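Home | Issues | Authors | Submit | Contact
Filed under: Parks & Trails, Visitor Studies

4.2 Stamp posts and repeat visits

Counts from the September run of the Ronden stamp trail. Cards handed out: 3,000. Cards returned with at least one stamp: 1,716. Of those, 1,664 gave a usable postal code, and only these go into the distance model below. Returned cards without a code were kept for the totals but not for travel.

Nine posts in all, spread over the lake loop, the Skastach lookout and the old quarry road. The lookout post did poorly - steep track, no parking past the gate. Lake loop posts filled fastest, mostly families, mostly before lunch. We had expected the quarry road to draw cyclists and it did, but they rarely went on to a second post.

Repeat visits were self reported, so treat with care. People who found their first post without the map were more likley to say they would come back. The effect holds when we drop the Plosemix campground guests, who were already staying nearby and had less far to go. It weakens when we drop local school groups.

Hiding containers were home made at each park office, to no set pattern. See Fig. 3. 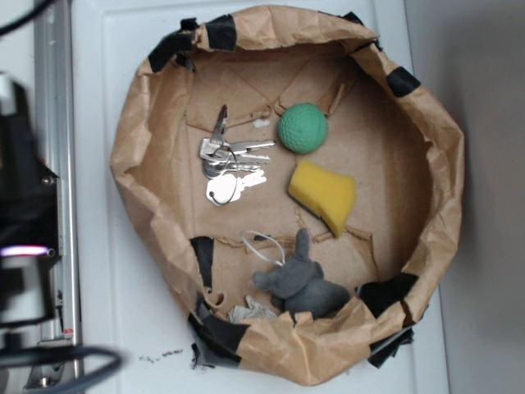

Fig. 3. Round container, brown kraft paper lining, black tape at the rim.

Weather was not controlled for. The Kadrić trail study used paid counters at the gates and we did not, so so the two sets of totals should not be compared directly. Travel distance is taken up in 4.3.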